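Truvcombe Bottle Returns

README for the deposit return records kept by the Truvcombe shops
Maintained by Rutilio Arriaga and Taha Tazi

What this is

A table of glass bottles handed back for deposit at the Truvcombe shops. Each row is one return made at a counter. The records start in April, when the shops moved from paper slips to a shared sheet.

Files

returns.csv - one row per return
shops.csv - shop codes and opening hours
changes.txt - corrections made after the first upload

Columns in returns.csv

shop: short code, see shops.csv
hour: hour of the return, 24-hour clock
glass: brown, green or clear
size: small or large, as judged at the counter
count: number of bottles in the return
deposit: amount paid back per bottle, in cents (5 for small, 10 for large)
note: free text, often blank

Known problems

The Indalstead shop opened its counter at 9 in the morning but logged early returns under hour 10. We left those rows alone.

Chipped bottles were refused at most shops and do not appear. The Ait Brahim shop took them and wrote "chip" in the note column - filter on that word if you need to match the others.

Green and brown were mixed up on a few rows. The ones we could check against paper slips are fixed and listed in changes.txt.

Use

Free to use and share with credit to the maintainers. Please send corrections to Taha, with the shop code and row number. 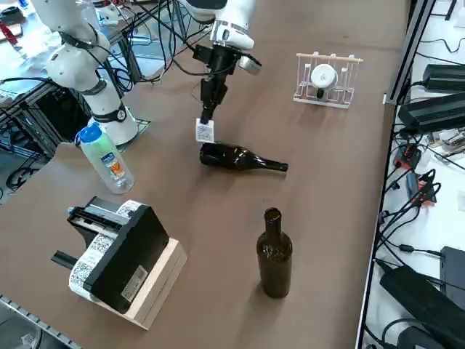 Can I work out the total deposit paid by one shop?
Filter by the shop code, multiply count by deposit on each row, and add up the results. The answer will be in cents.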